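Products > Statistics > Clustering > Harkel

August, by Paraschiva Stanciu
Last updated: August

Harkel mixture clustering engine

Harkel fits Gaussian mixture models to numeric tables and assigns each row a membership probability for every component. It is supplied as a shared library with a C interface, a command-line program, and bindings for Python and R. It runs on a single machine and makes no network calls, including for license checks.

The engine is meant for tables in which group boundaries overlap and a hard label would discard information that a later step needs. Typical input is a numeric table with between two and 300 columns after preprocessing. Wider tables are accepted up to the memory limit of the machine, but full covariance fits above that width are not covered by support.

Fitting uses expectation-maximization with all likelihood terms held in log space. Component densities are evaluated through a Cholesky factor of the covariance matrix, and no explicit inverse is formed at any point. If a factorization fails, the engine adds the value of ridge to the diagonal and tries once more. A second failure stops the run with status E_SINGULAR and names the component. Earlier versions raised the ridge repeatedly until the factorization passed, and some users received models that fit nothing in particular. That behavior was removed and cannot be turned back on. 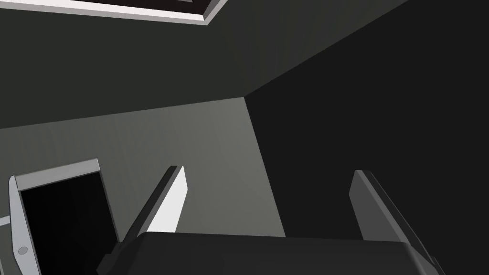 Input and preprocessing

Tables are read from CSV, from a NumPy array, from an R numeric matrix, or from a Trurkden binary file. Trurkden files are memory mapped and do not need to fit in RAM. CSV files do. A header row is detected only if header=auto is set, and the default is header=yes.

Values must be finite. A row with a missing value is dropped by default and its index is written to the drop list. With missing=marginal the row is kept and its density is computed from the observed columns only. This is slower, because each distinct pattern of missing columns needs its own factorization per component. A table with many patterns can spend most of its run time on a small share of its rows. The program prints the number of patterns before fitting starts, so the run can be canceled at that point.

Columns are not scaled unless scale is set. The settings are none, sd (divide by the standard deviation), and mad (divide by the median absolute deviation). Scaling does not change the best full covariance solution in exact arithmetic, apart from the effect of the ridge, but it does change the starting points and so may change the solution found. For spherical models it changes the solution itself. Choose it deliberately in that case.

Constant columns are rejected with E_CONSTCOL. Nearly constant columns pass this check and usually fail later in the factorization. If the component named in an E_SINGULAR message has a plausible weight, look for a nearly constant column before changing the ridge.

Covariance structure

Four structures are available, set with cov. K is the number of components and d the number of columns.

spherical — one variance per component, K parameters in total.
diagonal — one variance per column and component, Kd parameters.
tied — one full matrix shared by all components, d(d+1)/2 parameters.
full — one full matrix per component, Kd(d+1)/2 parameters.

Means add Kd parameters and weights add K-1 in every case. The program reports the total as npar, and the same number is used in the information criteria.

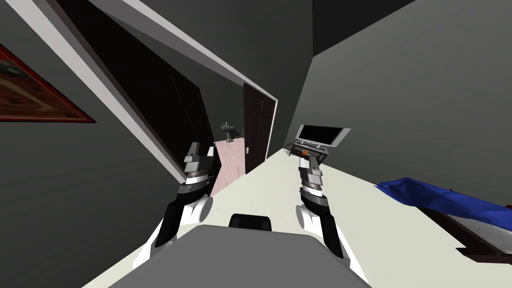
The choice between diagonal and full comes down to whether groups are elongated in directions that do not line up with the columns. A diagonal model can stretch a component along a column axis and cannot turn it. Take pixel positions as a two-column table: the off-white tabletop stretches diagonally from the lower left toward the upper right, so its pixels have a wide spread both across and up, and the two coordinates vary together. A diagonal component fitted to them would also cover a good deal of the room to either side. A full component carries the off-diagonal term and can lie along the slope. The alternative is to rotate the table before fitting, which works when all groups share the same tilt and fails when they do not. With cov=tied the engine learns one shared orientation without a separate rotation step.

At d=300 a single full covariance matrix has 45,150 free values. Fits of that size need a correspondingly large number of rows per component, and the engine prints warning W_ROWS when the effective row count of any component falls below d+1. The warning does not stop the run. It is repeated in the model file header so that it survives being passed to someone else.

Starting points

A mixture likelihood has many local maxima and the result depends on where fitting begins. The init setting accepts three methods.

kpp: centers are drawn one at a time with probability proportional to squared distance from the nearest center already chosen. This is the default.

random: each row receives random membership weights. Slow to separate, but occasionally useful for heavily overlapping groups.

file: means are read from a model file or a plain table with K rows. Covariances are started from the pooled matrix if the file does not contain them.

The number of restarts is set with starts. Each start uses its own random stream derived from seed and the start index, so start 7 gives the same result whether it is run alone or with the others, and on any number of threads. Reductions are summed in a fixed order to keep this true. The cost is a small loss of speed, and it can be waived with order=free.

Ilir Babić maintains the table of reference fits used to check this. A build is released only when every reference fit reproduces bit for bit on each supported platform. Matching results across different platforms are not promised beyond the tolerance stated in the release notes.

Choosing the number of components

Set k to a number, or to a range such as 2:12. With a range the engine fits each value and writes BIC, AIC and ICL to one table. It does not pick a winner unless select is given. BIC and ICL often disagree. ICL adds a penalty for uncertain assignments and prefers fewer, better separated components. If the purpose is density estimation use BIC. If the purpose is grouping, look at both.

Components with an effective row count below minrows are removed during fitting and the remaining weights are renormalized. The final K may therefore be lower than the K requested. Scripts should read K from the output and never from the call.

The supplied sample table has 2,972 rows and is the one used in the manual. Its labels are included in a separate file and must be loaded separately. Shobha Shenoy's worked session in the manual's second appendix goes through this table from import to ICL selection, including a start that lands in a poor maximum and what the log looks like when it does.
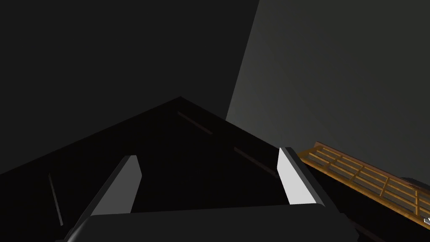 TECHNICAL DATA

Product: Harkel, release 2
Manufacturer: Sidon
Interfaces: C, Python, R, command line
Arithmetic: double precision; single precision for scoring only
Supported width, full covariance: 300 columns
Minimum number of columns: 1
Minimum number of components: 1 (a single Gaussian, fitted in closed form)
Input: CSV, NumPy array, R matrix, Trurkden
Output: model file, membership table, drop list, log
Threads: set with threads; default is the number of physical cores
GPU: not supported
Error and warning codes: 103, listed in the manual

Output files

The model file is plain text and holds weights, means and Cholesky factors in hexadecimal floating point, so that reading and writing a model is lossless. Column names and scale factors are stored with it. Scoring a table whose column names differ from those in the model stops with E_COLNAMES. Column order is not checked by position; columns are matched by name and reordered in memory.

The membership table has one row per input row and K probability columns, plus the log density of the row under the whole mixture. The log density is the value to use for flagging unusual rows. Membership probabilities are unsuitable for this. A row far from every component can still be assigned to one of them with a probability close to 1 — the probabilities are normalized and say only which component is least bad.

Dropped rows do not appear in the membership table. The row index column refers to the original input, counting from 1 in the R binding and from 0 everywhere else.

Editions

The standard edition includes everything described on this page. The Bravo edition adds incremental updating of a fitted model, in which new rows adjust the sufficient statistics with a forgetting factor and the earlier rows are not revisited. K is fixed during updating. Model files are interchangeable between editions, except that the standard edition ignores the statistics block and does not write it back. Saving a Bravo model from the standard edition therefore ends its update history.

Licenses are issued per machine or per site. A license file is read once at load time. Moving a license to a replacement machine is done by returning the old file, and both machines may run during the changeover.

Known limits in this release

Weighted rows are supported in fitting, but ICL is not reported for weighted fits. The missing=marginal setting cannot be combined with cov=tied. Canceling a run from Python during the first iteration may leave worker threads alive until the process exits; Nelu Costache has this on the list for the next release. CSV files with a comma as the decimal mark need decimal=comma and a semicolon separator.

Questions about fitting and numerical behavior go to Ovidiu Moldovan at technical support. Include the log and the first line of the model file, which contains the build number.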